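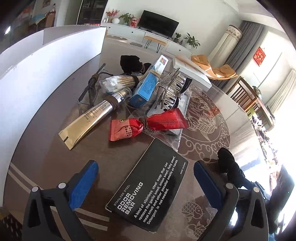
Samedi, fin de matinée

Portes ouvertes, deuxième passage. Je note vite avant d'oublier, et pour Mohit qui râle (gentiment) que mes comptes rendus arrivent toujours trois semaines après.

Donc : démonstration de prise à la pince portée à la main, sur une table ronde, avec du petit bazar de maison. J'avais préparé un joli discours sur les flux de données, les trajectoires, tout ça, et je l'ai lâché au bout de 2 minutes. Les gens veulent essayer ! Dès qu'on leur met la poignée dans la main ils posent de bien meilleures questions que devant un poster.

Ce qui marche le mieux comme entrée en matière, c'est la boîte du savon en inox, celle marquée ODOR REMOVING BAR. Bords francs, carton rigide, on voit tout de suite s'il faut serrer ou tourner le poignet. Ensuite je passe aux cotons-tiges dans leur plastique, et là ça rigole moins : le sachet se froisse, on croit tenir le paquet alors qu'on tient surtout l'emballage. Même remarque pour le tube doré. Les lunettes, je les garde pour les patients.

Les élastiques autour des objets ont beaucoup intrigué. Une dame de chez Tradavis m'a demandé si la pince visait l'élastique ou l'objet. Bonne question, j'ai répondu « ça dépend de qui tient la poignée », il faudrait qu'on se mette d'accord sur une vraie consigne. À discuter lundi avec Justinas, qui a un avis là-dessus (il en a même 2, selon l'heure).

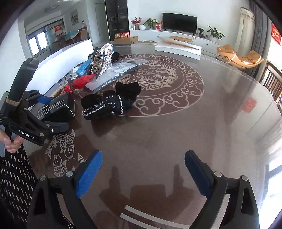 Le passage à deux pinces, maintenant. C'est de loin la partie que le public préfère et c'est aussi celle où je transpire. Tout le monde se penche au même endroit, les bras se croisent, et celui qui attend son tour finit toujours par avancer la main. À Zamudio on donnait un côté de table à chacun et c'était plus calme, je propose de reprendre ça.

Autre point, le verre de la table. Très beau, avec le dragon et les poissons dessous, mais ça brille du côté de la fenêtre. Un visiteur de Mokudard (vision industrielle, il connaît son affaire) m'a fait tout un cours sur les reflets, j'ai pris des notes au dos du programme. Il suggère d'enregistrer la même séquence rideaux ouverts puis rideaux tirés et de comparer. Ça ne coûte rien, à faire.

Les textiles restent mon chouchou. Le tricot noir à liseré blanc, on l'attrape n'importe où et il pend n'importe comment, c'est parfait pour expliquer pourquoi le mou est plus pénible que le dur !

À faire :
groupes de 6 maximum, au-delà les gens du fond ne voient rien
demander à Mohit la fiche objets à jour
répondre au mail de Plollton pour la visite de juin
une consigne écrite pour les élastiques (Justinas + moi)

Je reprends à 14 h, je mange un sandwich d'abord.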